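ホーム 概要 ファイル 変更履歴 課題 連絡先

このサイトでは閲覧状況を知るためにクッキーを使用しています。引き続きご覧いただくことで、使用に同意したものとみなします。 同意する 設定

Omberg 編み物手順書コレクション README

はじめに

このリポジトリには、家庭に残っていた棒針編みの手順書を文字に起こし、同じ書き方にそろえたテキストが入っています。手順書と呼んでいますが、立派な冊子はほとんどありません。便箋の裏、家計簿の余白、毛糸の帯紙、学校のノートの最後のページ、そういうところに書かれた「作り目○目、ゴム編み○段、そこから増やして」という覚え書きが大半です。編んだ人が自分のために書いたものですから、途中が抜けていたり、急に「あとは前と同じ」で終わっていたりします。その抜け方もなるべくそのまま残しました。

収録しているのは536点です。もとの言語はノルウェー語、スペイン語、トルコ語、英語の四つで、それぞれに原文の翻刻、記号にそろえた版、日本語の訳の三種類のテキストがあります。編み図(升目の図)は、図そのものは収めず、一段ずつ文字に直したものを入れてあります。

もともとは私が靴下のかかとの編み方を調べていて、知り合いから古い書き付けを何枚か見せてもらったのが始まりでした。かかとというのは地域や家によって本当にいろいろで、同じ「折り返しかかと」と呼ばれていても、目を拾う場所が一目ずれているだけで履き心地が違います。その一目のずれを並べて眺めたい、というだけの動機だったのですが、眺めるには並べなければならず、並べるには書き方をそろえなければならず、気がつけば靴下以外の手袋や帽子や赤ちゃんのおくるみまで抱えることになりました。ですから、このコレクションは今でも靴下がやや多めです。偏りについては後ろのほうに書きましたので、集計に使われる方はそちらも読んでください。

名前の Omberg は、最初の書き付けの束が入っていた紙箱に書いてあった名前からもらいました。箱の中身が何のためのものだったのか、もう誰にもわからないのですが、響きが気に入っています。

入っているもの

texts/ の下に、言語ごとのフォルダがあります。no、es、tr、en の四つです。その中に一点につき一つのフォルダがあり、次の三つのファイルが入っています。

original.txt 原文の翻刻。綴りの誤りも、線で消した語も残しています。
normal.txt 記号にそろえた版。記号の説明は次の節にあります。
ja.txt 日本語の訳。

それから、最上位に index.tsv という一覧があります。列は12で、順に、番号、言語、作品の種類、部位、糸の太さ、針の号数(原文のまま)、針の太さ(ミリ)、作り目の数、輪編みか往復編みか、翻刻した人、確認した人、備考です。空欄は「書かれていない」という意味です。「わからない」ときには疑問符を入れました。この二つは似ているようで、後から数えるときにずいぶん違ってきます。書かれていないものを推測で埋めるのは、使う方のほうでお願いします。

文字コードはすべて UTF-8、改行は LF です。トルコ語の点のない ı と点のある i は、原文どおりに区別しています。小文字に変換する処理をかけるときは、言語の設定にご注意ください。私はこれで一度、tr フォルダの索引を全部作り直しました。あのときは夜中の二時に台所でお茶を淹れながら、一つずつ見比べたものです。

読み込み方

特別な道具はいりません。表計算のソフトで index.tsv を開いて、気になる番号のフォルダを見に行くのがいちばん早いと思います。区切りはタブで、備考の列にはときどき読点や引用符が入りますから、カンマ区切りとして開かないようにしてください。

tools/ には、記号にそろえた版を一段ずつ数えて目数が合うかを確かめる小さなスクリプトがあります。使い方は次のとおりです。

python tools/count.py texts/no/0041/normal.txt

段ごとに、始めの目数、増減、終わりの目数が出ます。合わない段には星印がつきますが、星印がついたからといって翻刻の間違いとは限りません。もとの書き付けが合っていないことも、けっこうあるのです。編んだ人は手元で辻褄を合わせていたのでしょう。そういう段には、備考の列に「原文で不一致」と書いてあります。書いていないのに星印が出たら、それはこちらの見落としかもしれませんので、どうぞ知らせてください。

スクリプトは Jong-dae Bang が書いてくれました。もとはもっと長かったのですが、引き返し編みの処理をめぐって二人で何度もやりとりをするうちに、だんだん短くなりました。引き返し編みというのは段の途中で編み地を返してしまうので、「一段」という単位がそもそも揺らぐのです。結局、返したところで段を区切り、残っている目を括弧に入れて持ち越す、という形に落ち着きました。
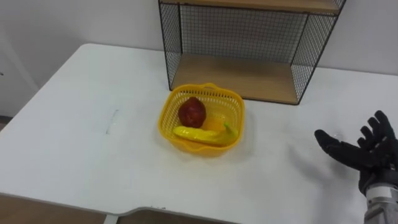 記号のそろえ方

記号は、英語圏でよく使われている略号をもとにしました。日本の編み目記号に寄せる案もあったのですが、テキストだけで扱うにはやはりアルファベットのほうが都合がよく、四つの言語のどれから来た人にも同じくらいの手間で読めそうだったからです。主なものを挙げておきます。

k 表目
p 裏目
yo かけ目
k2tog 左上二目一度
ssk 右上二目一度
sl すべり目
m1 ねじり増し目(左右の指定がないもの)
tbl 後ろ側から針を入れる、つまりねじり目
co 作り目
bo 伏せ止め
( ) かける数 繰り返し
[ ] 持ち越した目

右上二目一度については少し説明がいります。古い書き付けでは、一目すべらせて次を編み、すべらせた目をかぶせる、というやり方がほとんどです。今の ssk とは手の動きが違い、仕上がりもほんの少し違います。normal.txt ではどちらも ssk にまとめてしまい、代わりに、かぶせるやり方だとわかっている場合には ssk:psso と書きました。かぶせ方に関心のない方は、コロンから後ろを捨てて読んでください。

かけ目も一筋縄ではいきません。英語の古い書き方には、糸を手前に出す、針にかける、針に巻く、といった言い分けがあり、前後の目が表か裏かで使う言葉が変わります。ノルウェー語なら kast の一言で済むところです。ここではすべて yo にまとめました。言い分けのほうに興味のある方には original.txt が頼りになるはずです。

針の号数は、いちばん神経を使ったところかもしれません。イギリスの古い号数は、数が大きくなるほど針が細くなります。アメリカの号数は反対で、大きくなるほど太くなります。英語の書き付けに「8番の針」とだけあったとき、イギリスなら4ミリ、アメリカなら5ミリです。作り目の数と出来上がりの寸法が書いてあればおおよその見当はつきますが、それも書いていないときには、ミリの列に疑問符を入れました。en フォルダに疑問符が多いのはそのためです。

段の数え方にも流儀があります。作り目を一段目と数える人と、数えない人がいます。これは書き付けの中で一貫していればどちらでもかまわないのですが、前身頃と後ろ身頃で違う人が写したらしいものがあって、最後に一段だけ合いません。normal.txt では作り目を0段としました。原文の数え方は備考に「作り目を含む」「作り目を含まない」の形で残しています。

翻刻と確認の手順

一点につき、翻刻する人と確認する人は必ず別にしています。もとの紙は300dpiで読み取り、その読み取りを見ながら翻刻します。鉛筆書きで薄くなっているものは、読み取りよりも紙を斜めから見たほうが読めることがあり、そのときは紙を預かっている人に見てもらいました。

翻刻が終わると、確認する人がまず原文だけを読み、読めない字に印をつけます。それから翻刻と突き合わせます。先に翻刻を見てしまうと、どうしてもそのとおりに読めてしまいますので、この順番だけは守ってもらっています。食い違った箇所は二人で話し合い、決まらなければ両方を波括弧に入れて残します。{3|8} のように書いてあるのがそれです。数字の3と8は、古い手書きではほんとうに紛らわしくて、編み物の場合、3目減らすか8目減らすかでは大違いなものですから、最後は実際に編んで決めたところもあります。

実際に編んだものには、備考に「試し編み済」とあります。今のところ、靴下と手袋がほとんどです。赤ちゃんの帽子もいくつか編みました。試し編みの糸は、原文に書かれた太さに近いものを手持ちから選んでいるだけですので、寸法の再現という意味ではあまり当てにしないでください。目数と手順が最後まで通るかどうかを見るためのものです。

ノルウェー語は Arvid Kvam が中心になって見てくれました。ノルウェー語の書き付けは、西のほうの方言で綴られたものと、学校で習ったとおりの綴りで書かれたものが混ざっていて、同じ人が一枚の中で両方を使っていることもあります。Arvid は綴りをそろえることに最後まで反対で、私も今ではそれでよかったと思っています。検索するときは少し不便ですが、normal.txt のほうを探してもらえば、たいていの用は足ります。

スペイン語の分は Covadonga Miranda の手によるものです。こちらは Paredes という小さな手芸店が長いあいだ客に配っていた手書きの紙がもとになっているものが多く、筆跡が二種類しかありません。そのかわり、紙の右端が切り落とされていて、行末の数字が落ちているものがあります。落ちた数字は角括弧ではなく、三つの点で示しました。角括弧は持ち越した目に使ってしまったからです。今から思えば順番を逆にして考えるべきでしたが、もう直すには多すぎるところまで来ていました。

分け方について

機械で略号を展開したり、訳を試したりする方のために、あらかじめ分けた一覧を splits/ に置いてあります。試験用に200点、残りは調整と学習に自由に使ってください。試験用の中には、四つの言語を同じ数ずつ入れました。

分けるときに気をつけたのは、同じ書き付けを写したものが両側にまたがらないようにすることです。編み物の手順は人から人へ写されていくものですから、ほとんど同じ内容の手袋が、綴りだけ違って三枚も四枚も出てきます。親戚どうしで写し合ったことがわかっている場合はもちろん、目数の並びが長く一致するものは、同じ組としてまとめて片側に入れました。組の番号は splits/groups.tsv にあります。

ただ、この「長く一致する」の線引きには悩みました。一目ゴム編みが延々と続くところは、どの靴下でもたいてい一致してしまいます。ですからゴム編みとメリヤス編みだけの段は数えず、模様や増減のある段だけを比べています。それでも、よく知られたかかとの減らし方は、他人どうしでも同じになります。組になっているからといって、必ず写した関係にあるとは受け取らないでください。

偏りと、向かない使い方

先にも書いたとおり、靴下が多く、セーターが少ないです。セーターの手順は長いので、書き付けに残るときは編み込み模様の部分だけ、あるいは袖の減らし方だけということが多く、全体がそろったものはわずかです。「部位」の列に「袖のみ」「肩のみ」とあるのはそういうものです。

書いた人の年代や地域は、index.tsv には入れていません。わかっているものもありますが、わかっていると思っていたものが後から違っていたこともあり、預けてくださった方の家の事情に触れることもあるので、控えることにしました。地域ごとの違いを調べたい方には物足りないと思います。この点はご相談いただければ、預け主の方に取り次ぐことはできます。

それから、このまま製品の編み方説明として使うのは、おすすめしません。目数の合わないものがそのまま入っていますし、サイズも一つしか書かれていないものがほとんどです。「十歳の子に」と書いてあっても、それはその家の十歳の子のことです。

日本語の訳は、編める程度にわかることを目指したもので、原文の言い回しまでは写しきれていません。たとえばトルコ語の書き付けには、手順のあいだに相手への呼びかけが混ざることがあります。「ここは急がないでね」といった具合です。初めのころの訳では、これを手順ではないからと省いていました。

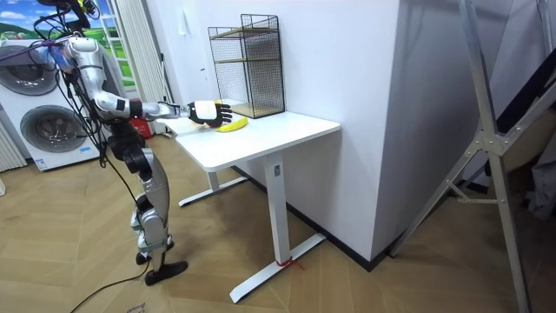

Şengül Aydoğan は、呼びかけこそ残すべきだと書いてきました。ああいう一言が入るのは、たいてい目を落としやすい段の直前で、読む人に注意をうながす印として働いている、手順の一部として訳すのが筋だろう、と。省かれた訳だけを見て編むと、ちょうどそこで間違える、自分も間違えた、とも添えてありました。

そう言われて tr フォルダを見直してみますと、たしかに呼びかけの直後には減らし目か、糸の持ち替えが来ていることが多いのです。そこで訳をすべて戻し、normal.txt のほうにも note: という行を作って、呼びかけのあった位置を残すことにしました。ほかの言語にも同じような一言はあり、ノルウェー語では段の終わりに小さく「数えること」と書かれていたりします。これらも同じ扱いにしましたが、no と es についてはまだ途中です。note: の行がないからといって、原文に何も書かれていないとは限りません。

訳語の選び方

訳語は、できるだけ日本の編み物の本で普通に使われている言い方にしました。「ゲージ」「目を休める」「拾い目」「すくいとじ」といったところです。迷ったのは、日本語のほうが細かく言い分ける場合と、その反対の場合です。

「とじる」と「はぐ」がいい例で、日本語では段と段を合わせるのがとじ、目と目を合わせるのがはぎですが、もとの書き付けではどれも「縫い合わせる」の一語で済んでいることがあります。どちらかが前後から明らかなら訳し分け、そうでなければ「合わせる」としました。肩のところで「合わせる」とだけ書いてあったら、たぶん引き抜きはぎでもかぶせはぎでも、お好きなほうでいいのだと思います。書いた人もそのつもりだったのではないでしょうか。

右と左の問題もあります。着たときの右なのか、編み地を見ているときの右なのか。日本語の「右前身頃」は着たときの右ですが、書き付けのほうは書いた人の気分次第です。訳では原文の言葉のとおりに右、左とし、判断のついたものだけ括弧で「着用時」と添えました。

「左上」「右上」という日本語の言い方は、重なったときにどちらの目が上に来るかを言うものですから、慣れないうちは傾きの向きと混同しがちです。右上二目一度は、左へ傾きます。訳を直してくださる方から時々「逆ではないか」とお便りをいただくのですが、この点はいったん実際に編んで、糸の重なりを見てからお知らせいただけると助かります。もちろん、本当に逆になっているところもありました。

名前の変わったもの、取り下げたもの

以前は sketton/ というフォルダに、Sketton という名の帽子の手順が何通りもまとめて入っていました。今はほかと同じように en フォルダに移し、備考に「Sketton」と書いてあります。この帽子は、頭頂の減らし方に特徴があって、六か所ではなく七か所で減らしていきます。七で割り切れる目数にするために途中で半端を調整する段が入るのですが、その調整の仕方が書き付けごとに違っていて、見比べるととても面白いのです。私はこのコレクションで一つだけ読むなら、と聞かれたらこれを勧めています。

Clordale と呼んでいた手袋の一群は、取り下げました。預けてくださった方から、家の中だけのものにしておきたいとお話があったためです。番号は欠番にしてありますので、古い版をお持ちの方は、該当するフォルダを消していただけるとありがたいです。欠番の一覧は WITHDRAWN.txt にあります。

変更のしかた、知らせ方

誤りを見つけたら、課題のページに番号と段を書いてください。「0212 の第14段、減らし目が一つ多いのでは」くらいの短さで十分です。自分で直してから送ってくださる方は、original.txt には手をつけず、normal.txt か ja.txt のほうを直してください。原文の読みが違うと思われるときは、直さずに、まず知らせていただけますか。紙を預かっている人にもう一度見てもらいます。

新しい書き付けを寄せてくださる場合は、先にご連絡ください。とくにお願いしたいのは、書いた方、あるいはその家の方が、公開してよいと言っておられるかどうかの確認です。お名前は要りません。それから、写しではなくもとの紙がどこにあるのかも教えてください。後で読みを確かめるときに、これがわからないと本当に困るのです。

市販の本や雑誌から写したものは、お受けできません。とはいえ、家の書き付けにはもともと雑誌から写したらしいものが混ざっています。文面が出版物とはっきり重なるとわかったものは、その都度外しています。気づかれた方はどうぞ知らせてください。

返事は遅いです。冬は編むほうが忙しくなるもので、12月から先はとくに遅くなります。忘れているわけではありませんので、気長にお待ちいただければと思います。

これからの予定

note: の行を no と es にも入れ終えることが、まず第一です。それから Berhanu Gidey が、段ごとの目数の移り変わりを文字だけの簡単な図にする仕組みを作ってくれています。減らし目のところで幅がだんだん狭くなっていくので、かかとなのか爪先なのかが一目でわかり、私は試作を見てすっかり嬉しくなってしまいました。幅の広いショールをどう折り返して表示するかがまだ決まっていません。よい考えのある方は、課題のページに書き込んでください。

かぎ針編みの書き付けもいくらか手元にありますが、こちらは当分入れないつもりです。英語では、同じ言葉がイギリスとアメリカで一つずつずれた編み目を指すので、どちらの言い方かを決めるところから始めなければなりません。針の号数であれだけ苦労しましたから、もう少し元気のあるときに取りかかります。

利用の条件

翻刻、記号にそろえた版、訳は、出どころを示していただければ、どなたでも自由にお使いいただけます。編んだものを売るのもかまいません。出どころの表記は「Omberg 編み物手順書コレクション」と、使った番号だけで結構です。スクリプトのほうは条件が少し違いますので、tools/LICENSE を見てください。

紙の読み取り画像は公開していません。手元で使う必要のある方は、何番の、どのあたりを見たいのかを書いてお知らせください。預け主の方のお返事をいただいてから、その部分だけをお送りします。

もし編んでみた方がいらしたら、番号と、どこで手が止まったかを教えてください。備考の列に書き足していきます。

お問い合わせ | 利用条件 | © Omberg 編み物手順書コレクション | ページの先頭へ戻る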